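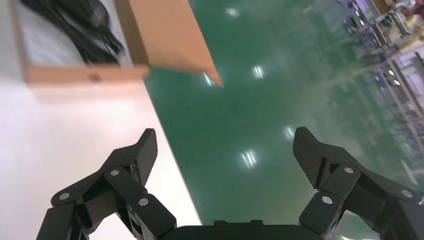
Mesa blanca y suelo verde.

Cuaderno > Protecciones > Hombreras > Kokavcombe

19 de mayo de 2021

Hombreras del Kokavcombe, segunda tanda. Se sustituye la espuma original del arco por Durkirine de celda cerrada y se repite el ensayo de compresión en la prensa Mayrhofer. Carga de 1000 N, 100 ciclos por pieza, descanso de una hora antes de medir.

Resultado: deformación residual de 2 mm en la pieza izquierda. La derecha recupera el espesor inicial dentro del error del calibre. Las dos se cortaron de la misma plancha, así que no es cosa del lote. Sospecho del pegado: en la izquierda el adhesivo rebosó por el canto y dejó una zona rígida junto al remache. Repetir con menos cola y con el canto enmascarado.

Funda Wiltex: la costura doble aguanta. La sencilla se abre por la esquina del cierre, igual que en la primera tanda. Descartada.

Correas – se mantiene la hebilla de siempre. El club pide una más ancha para los linieros, pero con la ancha el ala roza con la placa del pecho al levantar el brazo por encima del casco. Habría que mover el anclaje hacia atrás y eso obliga a taladrar otra vez la carcasa. No lo hago sin plantilla.

Pendiente:
– Pegar otra izquierda y volver a ensayarla.
– Pedir hilo para las fundas.
– Medir la carcasa de quarterback, que lleva el arco más corto.
– Entrega en septiembre, con la pretemporada ya terminada. Preguntar si aceptan recibir antes las tallas pequeñas.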